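ホーム ＞ 梱包・作業台用品 ＞ ロール紙ホルダー・カッター ＞ Prullenach 据置・壁掛兼用型

Prullenach ロール紙ホルダーカッター
据置・壁掛兼用型 PR-600／PR-900

製造元：Harju
カテゴリ：ロール紙ホルダー・カッター
納期区分：PR-600 在庫品、PR-900 受注後10営業日で出荷
掲載内容：2019年10月改訂

概要

Prullenachは、クラフト紙、更紙、片艶晒紙などの巻紙を保持し、任意の長さに引き出して切断するための手動式ホルダーカッターである。電源、圧縮空気は使用しない。本体は左右の側板、巻芯を通すシャフト、紙押さえを兼ねた切断バー、連結ステーの各部で構成され、同じ部材で据置と壁掛のどちらにも組める。設置方法を途中で変更する場合も追加部品は要らない。ただし、壁掛で使用するときの壁面用アンカーは付属しない。

適用できる紙幅により、PR-600（最大600mm）とPR-900（最大900mm）の2機種がある。側板、シャフト受け、バーの支点機構は両機種共通で、シャフト、切断バー、連結ステーの長さのみが異なる。機種間で側板を流用できるため、PR-600をPR-900に改造する長尺化キットも用意している（オプションの項を参照）。

主な仕様

型番：PR-600
最大紙幅：600mm
最大巻径：250mm
適合巻芯内径：25〜76mm
許容ロール質量：20kg
本体寸法（据置時）：幅712×奥行320×高さ298mm
本体質量：6kg

型番：PR-900
最大紙幅：900mm
最大巻径：250mm
適合巻芯内径：25〜76mm
許容ロール質量：30kg
本体寸法（据置時）：幅1012×奥行320×高さ298mm
本体質量：7kg

両機種共通
側板：冷間圧延鋼板、粉体塗装（グレー）
シャフト：炭素鋼、無電解ニッケルめっき
切断バー：アルミニウム押出形材、アルマイト処理
標準刃：Dorkine D2 鋸刃（ステンレス鋼、交換式）
連結ステー：鋼管、粉体塗装（グレー）
適合坪量：40〜120g/m²
使用周囲温度：5〜40℃（結露しないこと）
組立：要（六角棒スパナ付属）

寸法は突起部を含まない。本体質量はロール、オプション品を含まない。適合坪量は標準刃で切断した場合の値で、紙の種類、含水状態によって切り口の状態は変わる。

紙以外の材料について

気泡緩衝材、ポリエチレンフィルム、不織布は標準刃では切断できない。フィルム類にはDorkine D6平刃を使用する。D6平刃は切断バーに沿ってスライダーを走らせる構造で、鋸刃とは取付部の形状が異なる。交換時は刃受けごと取り外すこと。布、ゴムシート、金属箔、粘着面を持つ材料は、いずれの刃でも使用対象外である。

紙押さえと切断の機構

切断バーは両端を支点アームで支持し、ロール外周に自重で接する。巻径が小さくなるにつれてバーは下がり、常に紙の表面を押さえた状態を保つ。紙は手前に水平に引き出し、所要の長さになったところで斜め上に引き上げて刃に当てる。切断は紙の片側の端から始め、反対側の端へ送るように行う。幅の中央から力をかけると裂けの方向が定まらず、切り口が乱れる。

バーの押さえ力は、支点アームのスプリング掛け位置で切り替える。掛け位置は2か所で、出荷時は「弱」に設定されている。薄紙や巻きの緩いロールでは「弱」、坪量の大きい紙や巻き癖の強いロールでは「強」を用いる。引き出しが重いと感じる場合は、まずこの位置を確認すること。

シャフトには制動用のコーンが左右に1個ずつ付き、巻芯の内面に差し込んで固定する。コーンの外周は段付きで、内径25mm、38mm、50mm、76mmの各巻芯に合わせてある。中間の内径の巻芯では、1段小さい側で受け、止めねじで軸方向に締める。コーンを締めすぎると紙管の端面がつぶれ、以後そのロールは偏心して回転する。手で締めて止まった位置から、さらに工具で増し締めする必要はない。

空転防止については、右側板の内側にあるフェルトパッドがシャフトのフランジに接し、引き出し停止後の惰性回転を抑える。パッドは消耗品である。紙を止めてからロールが半回転以上回るようになった時点を交換の目安とする。

設置

据置の場合

側板下面にゴム脚4個を取り付け、水平な面に置く。ゴム脚の代わりに、側板下面の穴を用いて天板にボルト止めすることもできる。穴径は7mmで、M6ボルトを使用する。PR-900に許容質量に近いロールを載せる場合は、必ずボルト止めとすること。天板の端に置くときは、側板の前端を天板の縁から50mm以上内側に入れる。

作業台の短辺側に本体を置き、長辺方向に紙を引き出す配置では、天板の幅が本体の幅より狭いと側板の外側が張り出す。天板幅がPR-600で720mm、PR-900で1020mmに満たない場合は、壁掛または台下取付を検討されたい。

壁掛の場合

側板背面の長穴を用い、左右それぞれ2か所で固定する。石こうボード壁への直接取付は不可。間柱または補強下地に達するねじを用いるか、コンクリート壁では壁体に適合したアンカーを使用する。壁面の強度確認は設置者の責任において行うこと。取付高さは、シャフト中心が床面から900〜1200mmとなる範囲を標準とする。これより高い位置では切断時に腕を上げた姿勢となり、刃が目の高さに近づく。

左右の側板の高低差は、シャフトの両端で2mm以内に収める。高低差が大きいと紙が片側に寄り、側板に接触して端部が傷む。水準器はシャフトの上に置いて測る。側板の上面は曲げ加工の都合で基準面になっていない。

台下取付の場合

別売の吊りブラケットUB-2を使用し、天板の裏面に側板を上下反転させて取り付ける。この場合、切断バーは自重で押さえる向きにならないため、スプリングを必ず「強」に掛ける。紙は天板の手前側に立ち上がり、縁を越えて天面に出る。天板の縁には半径6mm以上の面取りが必要である。角の立った縁では紙に折れ筋がつく。

ロールの装着手順

1. 切断バーを上げ、左側板のフックに掛けて保持する。
2. シャフトを受けから外し、片側のコーンを抜く。
3. ロールを通し、コーンを巻芯の両側から差し込む。
4. ロールが幅方向の中央にあることを確認して止めねじを締める。
5. 紙が下側から手前に出る向きで、シャフトを受けに載せる。
6. 受けのストッパーを倒す。
7. バーをフックから外し、静かにロールの上に下ろす。

紙が上側から出る向き（上出し）でも装着できるが、その場合は刃の向きが合わない。上出しで使う場合は切断バーを左右反転して組み直す。組み直しの手順は取扱説明書の末尾に記載している。

20kgを超えるロールの載せ替えは2人で行う。1人で載せ替える必要がある現場には、シャフトを片側ずつ載せられる段付き受けST-10がある。

用紙の選定

本体は紙の銘柄を指定しない。用途別の目安を以下に示す。

未晒クラフト紙 50g/m²：すき間詰め、内装の仕切り、軽量品の包装。折り曲げや丸めが容易で、引き出しも軽い。すき間詰めに多量に使用する場合は本機よりも専用の繰出機が適する。

未晒クラフト紙 70〜75g/m²：一般的な包装、作業台の敷き紙、塗装時の養生。最も流通量が多く、幅、巻長さの選択肢も広い。選定に迷う場合はこの範囲から始めるのが無難である。

未晒クラフト紙 100〜120g/m²：角のある部品の包装、繰り返し使う敷き紙。鋸刃での切り口はやや粗くなる。切り口の直線性が必要ならD6平刃を使う。

更紙 50g/m²前後：食器、ガラス製品の中包み。引張強さが低く、バーを「強」に掛けると引き出し中に破れることがある。

片艶晒紙 40〜60g/m²：外観を要する包装。艶面を外巻きにしたロールと内巻きにしたロールがあり、購入時に確認が要る。

ポリエチレンをラミネートした防湿紙は、ラミネート層が鋸刃で伸びて切れ残る。D6平刃でも刃の摩耗が早く、交換周期は未晒クラフト紙の半分以下になる。

ロールの保管

紙は吸湿により伸び、乾燥により縮む。伸縮は幅方向に大きく、流れ方向に小さい。床に直接立てて保管すると下側の端面だけが吸湿し、引き出したときに片側が波打つ。保管はすのこまたは棚の上とし、未開封のものは包装を解かずに置く。横積みにする場合は、下段のロールがつぶれて楕円になっていないかを使用前に確認する。楕円になったロールは本機で回転むらを起こし、切断バーが上下に振れる。

使用場所と保管場所の温湿度差が大きい場合は、使用前日に使用場所へ移しておくとよい。

作業台の敷き紙としての使用

本機の用途のうち、包装に次いで多いのが作業台の敷き紙である。接着、塗装、採寸、部品の仮置きなどの作業で天面を覆い、汚れた時点で張り替える。天面の材質を問わず一様な下地が得られ、鉛筆やマーカーで直接書き込める点が樹脂製マットと異なる。耐水性はなく、水や溶剤をこぼした場合は裏抜けする。液体を扱う作業では下にフィルムを重ねて敷く。

張り方は次のとおり。ロール側で紙の先端を持ち、天面の反対側まで引き出す。天面の縁から30mm以上余らせて切断する。余りを縁の下に折り込み、裏面でテープ止めする。固定は引き出し方向の両端を先に行い、側面は後とする。四隅を先に止めると中央に浮きが残る。巻き癖が強い場合は、巻きの内側だった面を下にして敷き、端部に重しを置いてから止める。

天面の奥行が紙幅を超える場合は2枚を継ぐ。継ぎ目の重ね代は30mmとし、手前側の紙を上にする。奥側を上にすると、手前から物を滑らせたときに紙の端が引っ掛かる。

区画線の引き方

敷き紙の上に置き場や作業範囲を示す場合、紙用マーカーで引く方法と、着色テープを貼る方法とがある。マーカーは線幅が細く、寸法の書き込みに向く。テープは離れた位置からでも見分けやすく、敷き紙が汚れるまで線が残る。テープは紙と対比のつく色を選ぶ。未晒クラフト紙の地色に対しては青、緑、白が見やすく、黄土色の紙粘着テープは判別しにくい。 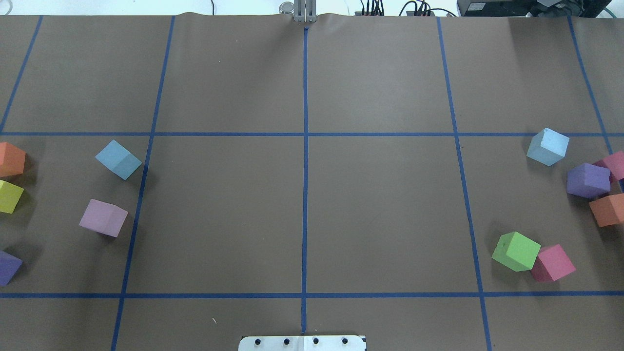
天面全体を茶色の紙で覆い、青いテープで区画した例。

テープは全幅を通る線から先に貼り、その後に交差する線を貼る。張力をかけて貼ると、後から紙ごと縮んでしわになる。ロールから必要な長さを先に引き出し、弛ませずに置いて上から押さえる程度とする。幅は18〜24mmが扱いやすい。寸法の基準はテープの中心か縁かをあらかじめ決めておく。複数の作業台で同じ区画を使う現場では、厚紙で型を作り、角の位置に印を付けてから貼ると台ごとの差が出にくい。

和紙基材のマスキングテープは、未晒クラフト紙から剥がす際に紙の表層を取ることがある。貼り直しを前提とする場合は弱粘着品を選ぶ。強粘着の布テープ、養生テープは敷き紙には向かない。天面の縁の裏側に紙を固定する用途では問題ない。

保守

日常点検
紙粉は刃の谷部と刃受けの溝にたまる。乾いた刷毛で払い、圧縮空気は使わない。紙粉が支点アームの軸受に入ると、バーの下がりが悪くなる。シャフト受けには注油しない。油が紙管に移り、紙の端面に染みが出る。

刃の交換
D2鋸刃は皿ねじで切断バーに固定されている。交換の際は厚手の手袋を着用し、切断バーを本体から外して平らな台の上で行う。ねじは中央から両端に向かって順に締める。刃の長手方向に浮きがないことを確認してから本体に戻す。取り外した刃は厚紙で包み、自治体または事業所の区分に従って廃棄する。

切れ味が落ちた刃を研いで再使用することはできない。刃先の高さが変わり、紙押さえとの段差が失われる。

フェルトパッドの交換
パッドは裏面の粘着層で貼り付けてある。古いパッドをへらで剥がし、残った糊をアルコールで拭き取ってから新しいものを貼る。貼付後、1時間置いてからロールを装着する。

異常とその処置

紙が片側に寄る：シャフトの水平、コーンの差し込み深さ、ロールの巻きずれの順に確認する。

切り口が途中で斜めになる：引き上げの方向が刃と平行になっていない。または刃の固定ねじが緩んでいる。

引き出しが途中で重くなる：巻芯がつぶれている、またはフェルトパッドがめくれている。ロールを外してシャフト単体の回転を確かめる。

切断後に紙の先端がバーの内側に戻る：押さえ力が不足している。スプリングを「強」に掛ける。それでも戻る場合はパッドの摩耗を疑う。

バーが下がらない：フックが外れていない、または支点アームに紙粉が詰まっている。アームを外して乾拭きする。

安全上の注意

・刃先に触れないこと。ロールの装着中はバーを必ずフックに掛ける。
・許容質量を超えるロールを載せないこと。
・据置で使用中に本体を持ち上げて移動しないこと。移動はロールを外してから行う。
・切断バーを取っ手として持たないこと。
・子供の手の届く場所に設置しないこと。店舗の客側など不特定の人が触れる位置では、別売の刃先カバーを取り付けること。
・屋外、および水のかかる場所では使用しないこと。

オプション・補用品

Dorkine D2 鋸刃 600用／900用
Dorkine D6 平刃セット 600用／900用（刃受け、スライダー付）
D6用替刃（10枚入）
フェルトパッド（2枚入）
コーン（左右1組）
吊りブラケット UB-2
段付き受け ST-10
刃先カバー 600用／900用
長尺化キット PR-600→PR-900（シャフト、切断バー、連結ステー、D2鋸刃）
2段連結板（PR-600専用、上下に2台を重ねて使用する場合）

2段連結板を用いる場合、据置では必ず天板にボルト止めする。壁掛での2段使用はできない。PR-900の2段使用にも対応していない。

旧型からの変更点

旧型PR-600Aとの主な相違は次のとおりである。シャフト受けにストッパーを追加した。切断バーの固定を蝶ねじからフック式に改めた。側板下面の穴径を6mmから7mmに拡大し、M6ボルトの位置調整を可能にした。刃の取付ピッチは変更しておらず、D2鋸刃は旧型にも使用できる。D6平刃は旧型には取り付けられない。

旧型用のフェルトパッドは形状が異なる。7月以前に納入された旧型の補用品は、銘板の製造番号を添えて問い合わせられたい。銘板は左側板の外面下部にある。

同梱品

側板（左右）、シャフト、コーン2個、切断バー（D2鋸刃取付済）、連結ステー、ゴム脚4個、組立ねじ一式、六角棒スパナ、取扱説明書。
ロール紙、壁面用アンカー、天板固定用のM6ボルトは含まない。

保証と返品

保証期間は納入日から2年とする。刃、フェルトパッド、ゴム脚は保証の対象外である。許容質量を超えるロールの使用、改造、指定外の刃の取付による破損も対象としない。未組立、未使用の製品に限り、納入後10日以内の返品を受け付ける。返送先はDrandutgate倉庫とし、事前に返品番号の発行を受けること。返品番号のない荷物は受領しない。組立後の製品は、初期不良を除き返品できない。

運送中の破損は、外装箱を保管した状態で連絡されたい。切断バーの曲がりは外装に傷がなくても生じることがあるため、組立前に平らな面に置いて確認する。

技術資料

外形図（PDF、DXF）、組立手順書、上出し改造手順書、刃交換手順書を配布している。請求の際は型番と用途を明記のこと。紙幅600mm未満のロールを2本並べて使用する場合の中間コーン配置図は、組立手順書の付表に収録している。

技術担当：Reijo Ahonen（Harju 製品技術）

関連製品

PR-300 卓上型（最大紙幅300mm、据置専用）
PR-1200 床置型（最大紙幅1200mm、キャスター付）
Dorkine ハンドカッター
未晒クラフト紙ロール 75g/m² 幅600mm／900mm

価格は1台単位の税抜表示。6台以上の注文は別途見積とする。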